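Plidik Neighbourhood Pages
18/10/2022

"Start with the table," says Parvathi Chacko

I have wanted to talk to Parvathi Chacko ever since she sorted out my cousin's hallway in a single afternoon. She helps people get their living rooms back, one surface at a time, and her phone hardly stops ringing from now until the end of November. We met over tea at the Caruso and I came away wanting to run home and empty every drawer I own!

She used to work in the stockroom at Gendell, where she looked after 1,613 product lines. "I loved it," she told me. "Everything had a place and a label. Then I'd go home and couldn't find my own scissors."

Her method is wonderfully plain. You choose one table, you clear it, and you put a single tray or shallow box on it. Whatever drifts about the room goes in there first. "People want to begin with the wardrobe," she said, laughing. "Please don't! You'll be sitting on the floor reading old letters by lunchtime. Bottles, tins, little packets, that's where you get your confidence."

And then? "Then you pick up each thing on its own. Properly pick it up. Does it live in this room? If it does, give it a spot. If it doesn't, walk it to wherever it belongs, straight away." 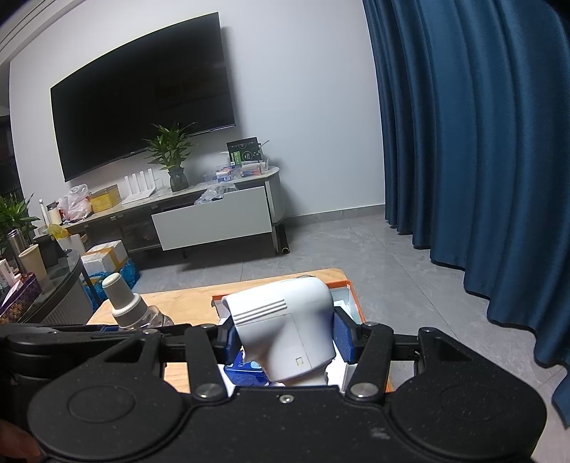
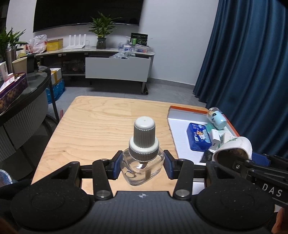

Parvathi is very fond of living rooms, more than kitchens, and she lit up when I asked her why. "Kitchens have rules already. In a living room anything can land anywhere, and it's all so different in size." She likes an orange-rimmed tray for exactly that mix, with a blue cartoon tin next to a cup on its side and a small white box, and she won't let anyone tidy the tray itself until the last round. "It's allowed to be a muddle. It's the one place that is."

Plants stay put, she says, and so does the router. Small packages on top of the TV cabinet get their own round, usually the second. She gives each round 2 songs on the radio and then stops for a biscuit, a rule she borrowed from her old colleague Natalina Marras.

I tried it on my own coffee table that evening and found the spare key to the shed.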